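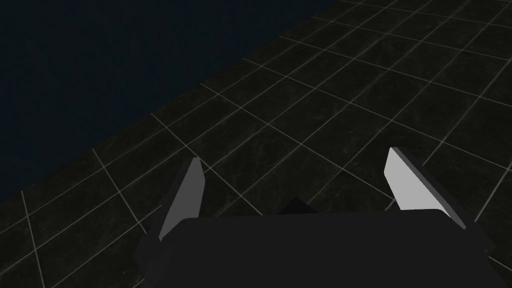
# Chapter 3: Classing the Degree

A university that awards honors must turn several years of marks into a single result. The rules that do this are called the classification scheme. Students tend to read the scheme late, often in the final year, and many find that choices made much earlier have already fixed most of the outcome. This chapter sets out how such schemes are built, where they differ, and how disputes over them are handled.

Chapter 2 dealt with the marking of single papers. It is assumed here that each course mark is settled, that any second marking is complete, and that the mark has been entered in the student's record. The question is what happens next.

## 3.1 Terms used in this chapter

A **course mark** is the final figure for one course, after all parts of the assessment have been combined.

A **weight** is the share a course mark takes in the overall result. Weights usually follow credit, so that a course carrying twice the credit counts twice as much. Some schemes add a second weight for the year of study.

The **average** is the weighted mean of the course marks that count. Courses excluded by rule, such as a first-year language requirement, do not enter it.

A **band** is the range of averages that leads to a given class of degree. The lowest average in a band is its **threshold**.

The **borderline zone** is a narrow range just below a threshold. A student whose average falls in this zone may be raised to the higher class if a further test is met. Outside the zone, no such test applies.

## 3.2 Two families of scheme

Schemes fall into two families. In an *averaging scheme*, the class depends on the weighted average alone, subject to the borderline rule. In a *profile scheme*, the class depends on how many credits were earned in each band. A student with half the credits in the top band may receive the top class even where one weak course has pulled the average below the threshold.

The two families treat uneven records differently. Consider a student with very high marks in most courses and one near failure. The profile scheme largely ignores how low the weak mark is. The averaging scheme counts every point of it. The reverse holds for a student whose marks all lie just under a threshold, with a single outstanding result. Averaging may carry this student over the line, while the profile will not.

Some universities calculate both and award the better result. This practice raises the share of higher classes, and a department that adopts it should expect its results before and after the change to be hard to compare.

## 3.3 Year weights

Most schemes give later years more weight. The usual argument is that the degree should reflect the level reached at the end of study. The argument against is that heavy final-year weights place a large part of the result on a short period, in which illness or family trouble does more damage.

Kumetti College, whose rules are used in several exercises in this book, requires 200 credits for the degree. The first year is excluded from the average, and final-year courses carry double weight. A transfer student who enters after the second year is classed on Kumetti courses only. The effect of this rule on small departments is taken up in Section 3.6.

## 3.4 Rounding

Rounding appears trivial and causes a large number of appeals. A scheme must state at which step figures are rounded, to how many places, and in which direction a tie is resolved. If course marks are rounded before averaging and the average is rounded again, a student can gain or lose a class on arithmetic alone. Good practice is to carry full precision through to the end and round once.

The Cuvolbridge case shows what can go wrong. The written rules called for one rounding step, but the records software applied a second when it printed the list for the examination board. The fault was found in December by Jayson Sebastian, then an assistant registrar, when a student's own calculation did not match the printed figure. Classes had to be reissued for two departments. The rules themselves were sound, and the board had followed the list it was given.

## 3.5 Prizes and rank order

A prize for the best graduating student needs rules of its own. A classification scheme sorts students into bands and says nothing about order within a band. Where a prize such as the Shih Medal is awarded on the highest average, the regulations should state:

- which courses count, and whether this list is the same as for the degree class;
- the number of decimal places used in the comparison;
- whether students who repeated a course are eligible;
- how a tie is broken, or whether the prize is shared.

Averages from different departments are not strictly comparable, as marking ranges vary by subject. Skivaseck University meets this difficulty by ranking students within departments first and sending only the leading name from each to a central panel, which reads the final-year work.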